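Home | News | Events | Members | Contact

Moten Residents' Newsletter
10 April 2019

Spring clear-out: what goes where
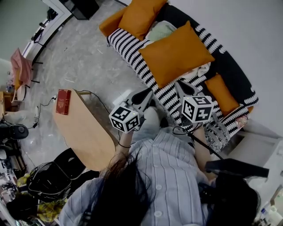 Large item pickup

The spring pickup for sofas, mattresses and other big furniture covers all 422 homes in Moten this year. Trallon has the contract again. Put items at the curb the night before your street's date, and keep them off the sidewalk. Each home can put out 2 large items at no charge. A third item costs $8, paid when you book.

Trucks start at the Dama Street end and work toward the river. If your item is still there by evening, leave it out and call the office the next morning.

What they won't take

Paint, car batteries, tires and anything with a gas bottle attached. Fridges need a separate booking. Glass tabletops should be taped and laid flat.

Rugs and carpets

Roll them and tie them in two places. Last September almost 70 rugs were left behind for being loose or too long for the truck. The limit is the same as before, eight feet.

Still in good shape?

The Papadakis hall is taking chairs, lamps, bookshelves and small tables for the swap day. Drop off at the side door between nine and noon on Saturday. Upholstered pieces need their fire label still attached. Clothes and books go to the usual bins in the parking lot.

Booking forms are at the front desk of the library and at the office.

Recent items
Water main work on Dama Street
Library hours for spring
Swap day: table sign-up
Lost and found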